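The Patience of Machines, Drarodby Quarterly

Ask Pornthip Thammasiri how long it takes to teach a robot to put a trowel away and she will laugh, pour you a coffee, and start talking about mistakes. Her group at Numix, up the hill from the old rail yard in Rurenthorpe, spent most of the past year on them, and by September they had a whole library's worth, 3915 recorded runs in all, of which 891 went wrong somewhere along the way (and those, she'll tell you fondly, are the good ones!).

The usual habit in this line of work is to throw the fumbles out and train only on the clean runs. Thammasiri's method keeps them. Each bad run is clipped at the moment things start to slip, and a person steering the arms by hand shows the way back from there, so that the robot learns recovery right along with the task itself. It took two tries to get the clipping right, and Rasmus Org, whose software does it now, still winces over the first one.

Most of the practice is shop work of the plainest kind, hand tools on hooks and a shopping basket on the table.

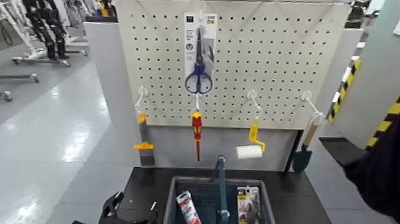 Oduor Kimaro would like to see the method tried on softer goods before anyone gets too excited, and says that a hard handle forgives a clumsy grip in ways a bag of rice never will. Thammasiri agrees with him, mostly, and has already started a shopping list.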